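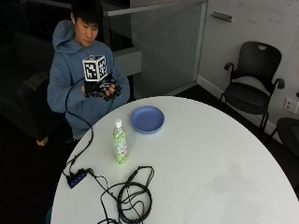

通讯录里同一个人出现三四遍,应该从哪里开始清理?

先导出一份完整备份,再弄清楚每一条重复记录来自哪个账户,关掉多余的同步来源,最后才动手合并。顺序反过来的话,合并完的联系人很可能在下一次同步时又变回原样。

更新于2024年7月3日

下面的步骤以我自己的通讯录为例。手机上用的是 Gullura 通讯录,邮箱用的是 Imton,工作上的客户名单放在 Clivley 里。三个地方都有联系人功能,又互相同步过,时间一长就乱了。清理之前一共有1,207条记录,其中很多是同一个人。你用的软件可能不同,菜单名称会有出入,但思路是通用的。

适用范围

本文讲的是个人通讯录的清理,包括手机、邮箱和一个外部客户名单之间的重复。公司统一管理的通讯录(员工目录)一般是只读的,个人改不了,不在讨论之列。聊天软件里的好友列表也不算,那些列表通常只是读取通讯录,不会往回写。少数聊天软件会往回写,这种情况在第二步里处理。

需要准备的东西:

一台电脑,能登录各个账户的网页版
一个能打开 CSV 文件的表格软件
你的手机,电量充足,连着无线网络
一段不会被打断的时间,最好一次做完

重复是怎么来的

动手之前值得先了解一下原因,后面判断该删哪一条时会用到。

最常见的一种是多账户。同一个人在手机本机存了一份,在邮箱账户里存了一份,手机把两份都显示出来。大多数通讯录软件会自动把它们“关联”成一条显示,但只要姓名或号码写法略有差别,关联就会失败。

第二种是号码格式不同。有的带国家代码,有的不带;有的中间有空格或短横线,有的没有。软件如果只做逐字比较,就会当成两个号码。

第三种是姓名写法不同。我的通讯录里 Châu Diệp 有四条:一条带完整的声调符号,一条写成 Chau Diep,一条姓和名填在同一个格子里,还有一条姓名顺序是反的。凡是有外文名、别名、职务后缀的联系人,都容易出这个问题。中文联系人也有类似的情况,比如“王老师”和王老师的全名各占一条。

第四种是反复导入。换手机的时候从旧手机导入一次,后来又从备份文件导入一次,同一批人就有了两份。多数软件导入时不检查是否已经存在。

第五种是邮件软件的自动收集。给谁发过一封信,对方的地址就被自动存成联系人,名字一栏常常就是邮箱地址本身。

第一步:备份

每个账户单独备份一次,不要只备份手机。

在 Imton 网页版里,进入“联系人”,点右上角的“更多”,选“导出”。范围选“全部联系人”,不要选“当前分组”。格式有两种,CSV 和 vCard,建议两种都导出。CSV 方便用表格软件查看,vCard 保留的信息更全,头像和多个地址一般只有 vCard 里才有。

在 Gullura 里,打开“设置”,进入“导入与导出”,选“导出到存储”。如果手机里有多个来源,它会让你逐个勾选。全部勾上,但选“每个来源一个文件”。这个选项默认是关着的,要自己打开。合成一个文件以后就看不出哪条来自哪里了。

在 Clivley 里,导出入口在“客户”页面底部,叫“下载名单”。它会把文件发到你的注册邮箱,可能要等几分钟。下载链接有时效,收到以后尽快保存。

文件名里写清楚来源和“清理前”三个字,例如“邮箱_清理前”“手机本机_清理前”。把这些文件放到电脑上的一个文件夹里,再复制一份到别的地方。之后无论做什么操作,都不要打开原件编辑,要改就改副本。

导出以后检查一下:用表格软件打开 CSV,看看行数和软件里显示的联系人总数是否对得上。备注栏里如果有换行,表格软件有时会把一条拆成两行,这时行数会偏多,属于正常情况。行数偏少才需要重新导出。

打开后如果中文变成乱码,文件本身多半没坏,是编码选错了。用“导入文本”的方式重新打开,编码选 UTF-8。

第二步:列出所有同步来源

在手机上进入系统设置里的“账户与同步”,把每一个打开了“联系人”开关的账户记下来。纸上写或者记事本里写都行。每个账户记三项:账户名、联系人是否同步、同步方向(单向还是双向)。

同步方向有时候不会直接写出来。可以这样试:在手机上给某个联系人的备注里加一个字,手动同步一次,再到网页版里看这个字有没有出现。出现了就是双向。在网页上改一下再看手机,可以验证反方向。试完记得把加的字删掉。

除了系统设置,还要检查这几处:

邮件软件自己的“联系人同步”开关,在它的设置里,和系统账户是分开的
聊天软件的“将好友保存到通讯录”之类的选项
旧的工作账户,离职以后可能没退出
SIM 卡,有些老号码还存在卡上
客户管理软件与邮箱之间的连接,通常在网页版的“集成”或“连接”页面

我漏掉的就是最后一项。Clivley 和 Imton 之间有一个很早以前建立的连接,每天夜里自动把客户写进邮箱联系人,手机上完全看不到它。第一次清理完以后,隔天又多出来一批,查了很久才找到。

第三步:决定一个主账户

选一个账户作为主账户,所有联系人最终都放在这里,其他来源要么关掉,要么只读。

选哪个,看三点。能不能在电脑上编辑,清理时用电脑比用手机快得多。有没有回收站或者恢复功能。换手机以后能不能直接登录取回。

手机本机存储不适合做主账户,手机丢了就没有了。SIM 卡更不适合,容量小,一条只能存一个名字和一个号码。

我选的是 Imton,它的联系人页面有“恢复到之前的状态”功能,可以退回到若干天以前。开始之前最好先看一下你的服务有没有类似功能、能退多久,有的只保留很短的时间。

第四步:暂停同步

在手机的“账户与同步”里,把每个账户的“联系人”开关关掉。系统会问是否保留手机上的副本。主账户选“不保留”,反正服务器上有一份。其他账户如果已经按第一步备份过,也选“不保留”。

关掉开关以后,手机通讯录里会暂时少很多人,来电可能只显示号码。这一段时间如果在等重要电话,先把对方的号码抄下来。

客户管理软件和邮箱之间的连接也要暂停。Clivley 的连接页面有“暂停”和“断开”两个按钮。选“暂停”。点“断开”的时候会多问一句是否删除已同步的联系人,手一快点了确认,邮箱里对应的人就全没了。

第五步:统一号码格式

这一步在表格软件里做,用副本。跳过它也能合并,但自动合并的效果会差很多。

把主账户的 CSV 副本打开,找到电话那几列。先把整列设成“文本”格式。不设的话,以0开头的区号会丢掉开头的0,长号码会变成科学计数法,存盘以后就救不回来了。如果打开文件时已经变了,关掉不要保存,用导入方式重新打开,在导入界面里就把这几列指定为文本。

然后用查找替换去掉空格、短横线和括号。全角的括号和空格要单独替换一次,它们和半角的不是同一个字符。

国家代码的写法要统一。我的做法是所有号码都带加号和国家代码,这样出国时也能直接拨。国内手机号前面加上+86即可。固定电话要把区号开头的0去掉再加,比如010开头的变成+8610。分机号不要和主号连写,挪到备注里。

以下几类号码不要加国家代码:客服短号、集团短号、以400开头的号码。先筛选出来放到一边,处理完其他的再合回去。

第六步:整理姓名

姓名不必全部改,只改会影响合并的。

把表格按姓氏一列排序,从头到尾看一遍。主要看有没有姓和名挤在一个格子里的,有没有姓名颠倒的,有没有把公司名写进姓名的。

公司名写进姓名的情况在客户里很多,例如“Iglesias 前台”“Iglesias 维修”。这类记录本来就不对应某个人,我的处理是把 Iglesias 填到公司一栏,姓名栏只留“前台”“维修”,然后在软件设置里打开“无姓名时显示公司”。如果你习惯搜索公司名找人,这样改不影响搜索,公司一栏也在搜索范围内。

带声调符号的外文名,选一种写法作为正式写法,另一种放进“昵称”或“拼音”一栏。Nhung Đoàn 就是这样存的,姓名栏是完整写法,昵称栏是 Nhung Doan,两种都能搜到。注意 Đ 这个字母,有些软件的模糊搜索能把带声调的元音当成普通元音,却不认它,必须靠昵称栏补上。

称呼类的名字,比如“王老师”,能想起全名就补上,想不起来就先留着,在备注里写一个“待查”,以后再说。

第七步:导回主账户

整理好的表格要导回去。导入之前先清空主账户里的联系人,否则又会多出一整份。清空之前再确认一次备份文件能打开。

Imton 网页版每次最多导入500条,超出的部分不会报错,只是不导入。联系人多的话,把表格拆成几个文件,每个文件都要保留第一行的列标题。少了标题行,软件会把第一个联系人当成标题,列也会对错位。

导入时会出现一个对应关系页面,左边是表格的列名,右边是软件的字段。大部分会自动对上,需要手动检查的是“昵称”“备注”和第二个电话。对不上的列默认是“忽略”,很容易没注意就丢了。

每导入一个文件,核对一次总数再导下一个。

头像不会随 CSV 一起回来。如果很在意头像,就不要走清空再导入这条路,改为在网页版里直接编辑,慢一些,但头像能保留。

第八步:合并

现在可以用自动合并了。在联系人页面点“查找重复项”,软件会列出建议。我这里列出了205组。

建议旁边通常有一个“全部合并”按钮,先不要点。逐组看太费时间,可以分两类处理。

号码相同、姓名也相同或相近的,放心合并。这一类占大多数,页面上可以按“匹配程度”筛选,选“高”,然后批量合并。

只有一项相同的,要点开看。以下几种情况不能合并:

一家人共用一个固定电话
同事共用一个公司总机
同名同姓的两个人
号码已经换了主人,旧联系人没删

合并时如果两条的同一栏内容不同,软件一般会保留较新的一条,把另一条丢掉或者写进备注。电话和邮箱通常会两个都保留,生日、公司、职务只能留一个。遇到不确定的,先把旧内容复制到备注里再合并。

自动合并做完以后,再手动找一遍软件没发现的。方法是按姓名排序,翻一遍列表,看相邻的条目。再按邮箱排序翻一遍。那些自动收集来的、名字就是邮箱地址的条目,大多在这时候能找到对应的人。找不到对应的,如果是广告、通知一类的地址,直接删掉。

全部做完以后,我的联系人减少了282条。

第九步:恢复同步

先只恢复主账户。在手机上打开主账户的“联系人”开关,等它同步完成。第一次同步可能要好几分钟,其间列表会跳来跳去,不要在这时候编辑。

同步完以后抽查几个人:一个常联系的、一个有多个号码的、一个有外文名的。看号码、备注、昵称是否都在。

然后在 Gullura 的“设置”里找到“新建联系人的默认保存位置”,改成主账户。这个设置很关键,不改的话,以后每次新建联系人都会存到手机本机,过不了多久又要重来。

同一个页面里有“显示的联系人来源”,把主账户以外的都取消勾选。取消勾选只是不显示,不会删除。

SIM 卡上的联系人,确认主账户里都有以后,可以删掉。

客户名单的连接最后恢复。如果只是想在来电时看到客户的名字,把方向改成单向,从邮箱到 Clivley,由主账户说了算。如果客户名单由几个人共同维护,不方便改方向,就让它写进邮箱里的一个单独分组,并且打开“按号码匹配,不新建重复项”。这个选项要求号码格式一致,第五步做过的话应该没有问题。

第十步:观察几天

恢复同步以后隔一天看一次联系人总数。如果数字在没有新建联系人的情况下增加,说明还有来源没关掉。

查来源的办法:在手机上点开一条多出来的记录,看详情页底部的“保存于”或者“来源”一栏。如果显示的就是主账户,去网页版看它的创建时间。创建时间集中在夜里同一时刻的,基本上是某个自动连接写进来的。

常见问题

合并错了怎么办?

刚合并完,页面底部会有“撤销”,几十秒内有效。过了时间,在联系人详情里找“取消合并”或“拆分”,有的软件有,有的没有。都没有的话,打开第一步的备份文件,找到那两个人,手动重建。不建议为了一两个人恢复整个通讯录。

恢复功能会不会影响之后新加的人?

会。退回到之前的状态,意味着那之后新加的联系人也会消失。恢复之前先把新加的导出来。

分组不见了?

CSV 里的分组一般存在单独的一列,列名可能叫“标签”或“类别”。导入时如果这一列被设成“忽略”,分组就丢了。重新导入之前先清空,不要在已有联系人上再导一遍。

手机和电脑上显示的总数不一样?

两边的统计口径可能不同。有的软件不计没有电话号码的联系人,在显示设置里有一个“仅显示有电话号码的联系人”,把它关掉再比较。另外,被自动“关联”成一条显示的,在手机上算一条,在网页上算多条。

能不能用第三方清理软件?

可以,但这类软件需要读取整个通讯录的权限,有些还会把联系人上传到它自己的服务器。通讯录里是别人的号码和地址,授权之前看一下它的隐私说明。如果主账户自带的查找重复功能够用,就没有必要再装一个。用过的第三方软件,卸载之前先到主账户的“已授权应用”里撤销授权,只卸载是不会自动撤销的。

一大批联系人突然变成了英文名或者乱码?

多半是某个来源的编码不对,在双向同步时覆盖了主账户。马上关掉所有联系人同步,在网页版上恢复到前一天,然后逐个打开来源,打开一个看一会儿,找到出问题的那个。

备份文件留多久?

“清理前”的文件我保留到确认没有缺漏为止,之后再导出一份“清理后”的作为新备份。旧文件里有大量他人的个人信息,不用的时候要彻底删除,回收站和网盘的回收站也要清空。

以后新建联系人时要注意的几点:保存之前看一眼顶部显示的账户是不是主账户;号码直接按带国家代码的格式写;姓和名分开填;换手机时只登录主账户,不要再用“从旧手机导入”里的联系人一项,别的项目照常导入即可。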